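Plellside Snack Table, Dark Gray Top

From the Ekden range by Uvside

Folks have been asking us for a snack table for as long as we've been making desks, and for a good many years we kept telling them that a desk would do just fine. Then we moved our own shop into the old MacDonald building, where the break corner was a folding card table with a wobble you could feel through your coffee, and by February we'd come around completely. The Plellside is what came out of that winter, and we're very fond of it.

It's a plain table, and we mean that kindly. The top is a dark gray, chosen after a long back-and-forth with Nélida Carrasco, who runs our finishing room and has strong feelings about crumbs. She wanted a shade that would let the bright colors of chip bags and fruit and whatever else people bring in stand out, so you can tell from the doorway whether there's anything left worth walking over for. We had a lovely pale oak sample that half the shop wanted (me included, I'll admit it) but it showed every ring and smear by lunchtime, and the gray won.

The surface has a glossy finish and a very faint speckle. Bags and boxes stay where you set them, and a damp cloth with a drop of dish soap takes care of salt, oil and the sticky spots left by soda cans. Please don't use scouring pads on it. If something really stubborn dries on, lay a warm wet cloth over it for 8 minutes and go have a chat with someone, and it should wipe right up when you get back.

The edges are rounded over on all sides, top and bottom, and the corners are softened too. We did this for hips, mostly. A snack table tends to end up in a narrow spot between the copier and the door, and people cut the corner when they're carrying a full mug.

Underneath there's a shelf for the things you'd like close by but not on show, like the backup pretzels, a roll of paper towels or that big tub of mixed nuts somebody's aunt sends every year. The shelf lifts out if you'd prefer to slide a trash can under there. A few of our customers keep two shelves and swap them around, and we're happy to sell you a second one if you call the shop.

Assembly is four legs and a hex key, which comes in the box, taped to the inside of the lid where you'll see it. Set the top face down on a blanket, start all the bolts by hand before tightening any of them, and then go around again once the table is standing. The feet screw in and out a little to deal with uneven floors. Ours is on a floor that slopes toward the loading door, and it sits perfectly level with one foot let out nearly all the way!

Details

Price: $219, shelf and hex key included
Top color: dark gray
Load limit: 200 pounds, spread evenly over the top
Edges: rounded on all sides
Feet: adjustable
Use: indoor only

A word about the load limit, which comes up a lot in emails. It's meant for things and not for people, and we know perfectly well that people sit on tables. Please keep a chair nearby for them.

We ship the Plellside flat, in one carton, and it's best to have a second pair of hands at the door because the box is long and awkward to turn in a hallway. If the top arrives with a ding or a scratch, send us a note with your order number before you put it together, and we'll get a new one out to you. You don't have to send the old one back. Schools and offices ordering more than $2000 worth from the Ekden range get free delivery, and you're welcome to mix in stools and side cabinets to get there.

If you'd like to feel the finish before you decide, ask for a sample square. It's a piece cut from the same board we use for the tops, big enough to set a drink on, and it makes a pretty decent coaster afterward. Spill something on it, set out a bag of potato chips next to it, leave it by the window for a while and see how you like the color at different times of day.
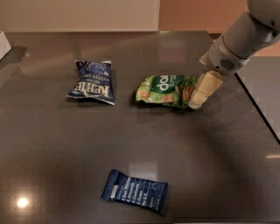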